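Section 9. Setting the arm up for the sorting table

Welcome back! If the base is bolted down and Section 8 went smoothly, the slow part is over, so pour yourself a coffee and take the rest at an easy pace.

1. Switch the arm off and let it settle before you put your hands near it.
2. Set the three gray bins in a line on the black table, within easy reach of the gripper. Siwan Craddock likes to start from the middle bin and work outward, and I've picked up the habit too.
3. Follow each cable with your finger from end to end, and leave enough slack for the joints to turn (a loop that looks too generous is usually just right).
4. Put a soft item in each bin, then jog the fingers down slowly over the middle one. 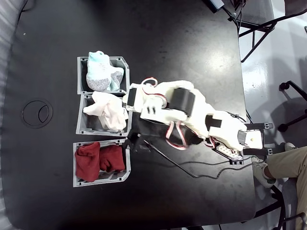
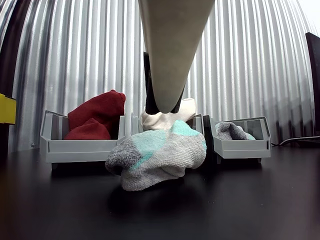

5. Open the Dernon panel and save this height as position 12.

CAUTION: Keep your fingers out of the bins whenever the power is on, even if the arm seems to be resting.

Note: If the fingers press too hard, raise position 12 a little and try step 4 again. Ans Van Leeuwen keeps the spare finger tips at the Pledcombe bench.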